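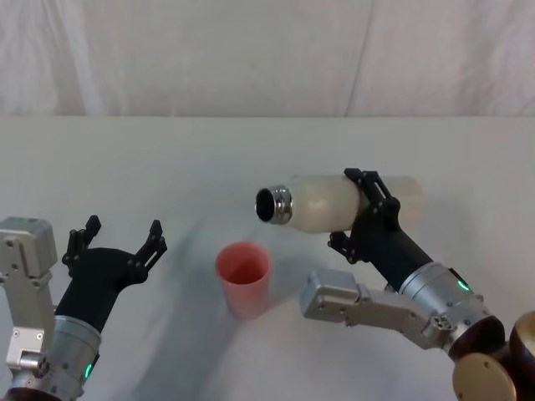
Bonsu Plastic Cup, Pink

Product code: Bonsu 966
Sold in packs of 6

A plain pink cup for cold drinks, picnics and children's parties. The sides taper slightly towards the base and the rim is wider, so it is easy to drink from and easy to fill from a bottle. It stands upright by itself and has no lid or handle.

Wash by hand in warm soapy water. Not suitable for microwaves or hot drinks — use the Bonsu mug for tea and coffee.

Trade orders
A full carton holds 72 cups. Cartons are sent from our Troststead warehouse within 5 working days. Single packs can be collected from the Bakstead shop.

Returns
Unopened packs can be returned to either address with the receipt. We cannot take back opened packs unless a cup is faulty.

See also: Cisex serving trays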